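Testers wanted: two grippers, one simulated arm

Sistora is looking for four people to help us compare gripper models this December. You'll drive each one from your own computer, through rooms we've built in simulation, opening drawers and picking things up, then tell us which felt better and why. We have 500 short tasks to get through and we'd love some fresh hands on them!

No robotics background needed - if you're patient and like fiddling with controllers, you'll fit right in. Sessions last two hours and start at 10 in the morning.
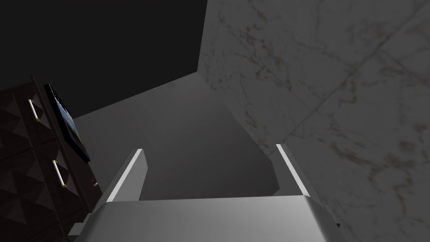 You'll have a practice run before any scoring starts, and you can swap controllers whenever you like. To join, write to Touran Salehi at Sistora and say which controllers you have at home.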